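Inspection date: 2020-05-12
Site: Juklow, ground floor and yard
Inspected by: Snežana Petkov
Job no.: 2844

Marked OK, Action or N/A. Comments only where there is something to add. Items carried over from last September are marked (C).

## 1. Doors and ways out

- [x] Front door opens fully from inside without a key – OK
- [x] Yard door, push bar – OK. Stiff on first push, freed with oil during the visit.
- [ ] Sign over yard door lit – Action. Tube flickers. Gorkard to replace under the existing contract.
- [x] Corridor clear – OK
- [ ] Door closer, kitchen (C) – Action. Still slams. It was reported in September and the part was ordered from Brorkia, but I can find no delivery note.

## 2. Fire equipment

- [x] Extinguishers on brackets, pins and tags in place – OK
- [x] Fire blanket, kitchen – OK
- [ ] Alarm test log – Action. Entries stop part way down page 53. Tests may have been done and not written down. Please sign each one at the time.
- [x] Call points not blocked – OK

## 3. Electrics

- [x] Main board labelled and door shut – OK
- [x] Sockets, no cracks or scorch marks – OK
- [ ] Extension leads – Action. One lead in the office runs under the mat by the door. Move it to the wall side.
- [ ] Urn – Action. Test label cannot be read. Do not use until retested.

## 4. Furniture and surfaces

- [x] Chairs, legs and joints – OK
- [x] Shelving fixed to wall – OK
- [x] Tables, level and steady – OK
- [x] Table tops, splinters and raised grain – OK, see comment

Table tops were checked by hand, with a dry cloth pulled across the grain and then along it. If the cloth snags, mark the spot with tape and sand it before the table goes back into use. The cloth did not snag on any of them this time. The edges want a light rub down before autumn, low priority.

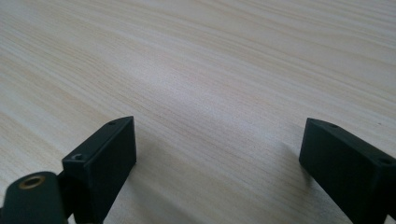 Item 4, table top, pale wood with fine wavy grain.

Please go on using the mild soap and not the spray from the kitchen cupboard. The spray is for steel and tiles, and it leaves wood feeling rough after a few months. Hoxha supply both and the bottles are much the same shape, so read the label.

## 5. Kitchen and hot water

- [x] Fridge seal and thermometer – OK
- [x] Knives stored in block – OK
- [ ] Hot tap, hand basin – Action. Too hot to hold a hand under. Mixing valve to be turned down and the tap checked again the same day.
- [x] First aid box – OK, but low on large plasters

## 6. Yard

- [x] Gate and latch – OK
- [ ] Paving by the drain (C) – Action. One slab rocks. Cone it off until it is relaid.
- [ ] Bin store – Action. Bins must stand at least 300 cm from the building. The blue one had been pushed up against the wall.
- [x] Outside tap lagged – OK
- [x] Ramp, grip strip – OK. Lifting slightly at the lower end, 40 mm at most. Watch it.

## Follow-up

The urn, the hot tap and the lead under the mat come first. The sign tube and the paving can go on one visit if Gorkard are able to send two people. I will ring Brorkia myself about the door closer and write the answer on the back of this sheet.

S. Petkov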